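Zollevska opens orders for Tukar, a bench kit for taking apart and rebuilding desktop PCs

PRESS RELEASE, November

Hi, I'm Mayuree Rojanasak, product lead at Zollevska, and I get to write this one myself because our usual press person is on leave (sorry in advance for the brackets). As of this month you can order Tukar, our bench kit for shops that refurbish desktop computers. I've been waiting a long time to type that sentence!

If you've ever worked in a refurb shop you know the job. A pallet of old office towers comes in, and somebody has to open every one, pull the fan, swap the drive, check the memory, and put it all back together before lunch. It's fiddly work and it's hard on the wrists. Tukar takes on the repetitive part of it, with your technician working nearby and stepping in whenever a machine is too bent, too dusty or too weird.

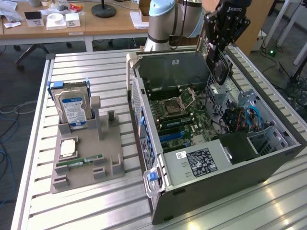 Photo: Lamai Phetsri / Zollevska

Fans were the part our customers asked about first, so that's where we put a lot of our hours. A cooling fan is light and an awkward shape to hold, and there's usually a drive cage and a mess of cables right next to where you want to go. Tukar uses an off-the-shelf two-finger gripper, and our software handles the approach, the grip and how far down into the case the arm is allowed to reach. You lay the tower on its side on the slatted table with the panel off, and you pick the job from a list.

The piece I'm proudest of is the least glamorous one, and it's the parts fixture. It's a 3D-printed plate with a place for each thing: the hard drive stands up in its slot, the processor sits in a square recess, the memory stick lies flat in a long groove. Wichai Thongsuk on our hardware team went through 17 versions of that plate, and I have most of the rejects in a drawer. You get the print files with the kit, so if your shop sees mostly small cases or odd drives you can change the layout and print your own.

We've had Tukar on trial at Suwannarat, a refurbisher that's been very patient with us, and it has now been through 1135 jobs there. "I wanted something my people could set up without calling an engineer," says Darius Crăciun, who runs the workshop floor. "The first week we called a lot. Now we mostly call to ask for new part types." Fair enough, Darius! We've added several of them.

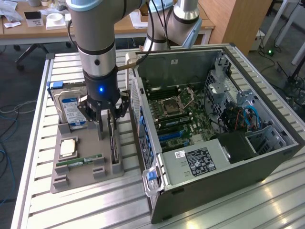 Gripper open over the parts tray, with the tower alongside.

What's in the kit: the fixture and its print files, the Tukar software, mounting hardware for a slatted aluminum table, and two days of training at your place. Arms and grippers are sold separately, so if you already own a supported arm you can use it. The job library ships with 107 tower models, and new ones go out with each update. If yours isn't listed, send us the model number and we'll tell you where it is in line.

What it won't do yet is laptops. We get that question every single week, and Amnuay Duangkaew's team is working on it, but I'm not going to give you a date.

The kit starts at around $3000 without the arm. Orders placed in November come with a spare fixture plate. For a demo, pricing for schools, or photos in a larger size, write to the Zollevska press desk and ask for Mayuree. I answer most mail before 10 a.m.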